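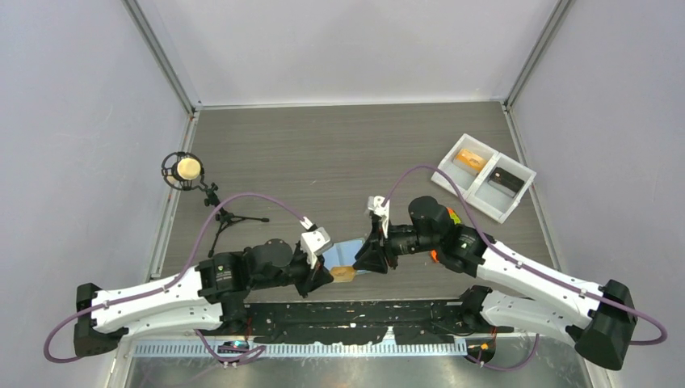 Fig. 3. Two-arm cell during a pass, small tan piece between the grippers. Tray on the right, ring stand on the left.

Section 3. Showing the task by remote control

For Wosby bench cells with two arms. Leaders = the pair you hold. Followers = the pair in the cell. Power and cabling are section 2, don't start here if that isn't done.

Last edited Thursday, January 28, 2021, T. Umali. Comments to Ignacio Abernathy at the Prindham bench please, not by text.

3.1 Before you start

1. Wipe the tabletop. Crumbs and bits of tape show up in the recordings.
2. Check both purple cables. Each one should have a loose arch over the wrist and a loop outside the elbow. Pull the slack through by hand if it has gone tight.
3. Put the stand and the tray at the sides, middle of the table clear. Tray can sit at an angle, fine.
4. Stand legs flat. Push down on each foot.
5. Set both leaders in the rest pose, elbows out, grippers open.
6. Start Zadano on the control PC. Wait for both arms to go green in the list. If only one does, see 3.5.

CAUTION: Followers jump to match the leaders the moment you press Link. Hands out of the cell. Nobody leaning in to fix the tray.

3.2 Linking

1. Hold both leaders. Properly, not with fingertips.
2. Press Link (left pedal). Arms move to match over 2 seconds.
3. Wiggle each wrist a little. Left leader moves left arm, right moves right. If swapped, unlink and change the ports over in Setup.
4. Close and open each gripper once.

Note: the grippers close further than you think. Squeeze until the piece stops moving and then stop squeezing. Thin flat pieces bend or ping off.

3.3 Recording a pass

Do three dry runs with no recording first. Everyone skips this and everyone's first ten episodes get binned.

1. Place the pieces as on the task card. Small changes in position between episodes are wanted, big ones are not.
2. Tap the right pedal. One beep = recording.
3. Bring in the arm that is nearest the piece. Come down slow, grip near one end and leave the other end free for the second gripper.
4. Lift just clear of the table. No need to go high.
5. Bring the second gripper in from its own side. Line the fingertips up with the free end, then pause.
6. Close the second gripper. Pause again.
7. Open the first. Back it straight out the way it came, don't swing it.
8. Place the piece, both arms back to rest.
9. Tap the right pedal. Two beeps = saved.

Episode limit is 480 frames. After that it saves whatever it's got, finished or not, so delete those.

Note: the pauses in 5 and 6 matter more than speed. Half a second is plenty. Long waits are bad as well, the arm learns to sit there doing nothing.

CAUTION: Wrists can knock together when the grippers meet. Keep both forearms low and come in from the sides. If they touch, stop, don't try to push through. Unlink, seperate them by hand with the power off, then check the white modules on top of the grippers havent shifted.

3.4 Keep or delete

Keep it if you fumbled and recovered in one go. Those are useful.

Delete it if:
piece fell and you had to reach in
stand or tray got shoved
you looked away and guessed
arms touched

Delete straight away with the D key. Going back through a day's worth later is misery. The Yazzie set had 1356 episodes in it by the end of September and we had to watch the lot.

Swap operators when your hands get tired. Put initials in the Operator box each time, it does not clear itself.

3.5 If something is off

Arm stays grey in the list. Unplug its data lead at the base, count to five, plug in again. Then Refresh.

Follower lags behind the leader. Close the preview window. Still lagging, restart Zadano.

Arm sags at the elbow. Motor is hot. Unlink, rest it, have a tea.

Gripper won't close all the way. Redo zero for that gripper only (Setup, Grippers, Zero). Nothing between the fingers when you do it.

Cable catches on the elbow. Stop, unlink, re-seat the loop outside the joint. Do not tape it to the joint itself.

3.6 Finishing

1. Both arms to rest pose, grippers open and empty.
2. Support the followers before you unlink, they drop.
3. Link off, then power off. In that order.
4. Upload from the Sessions tab. Leave the PC on till it says Done.

Playback and checking the first trained run: section 4.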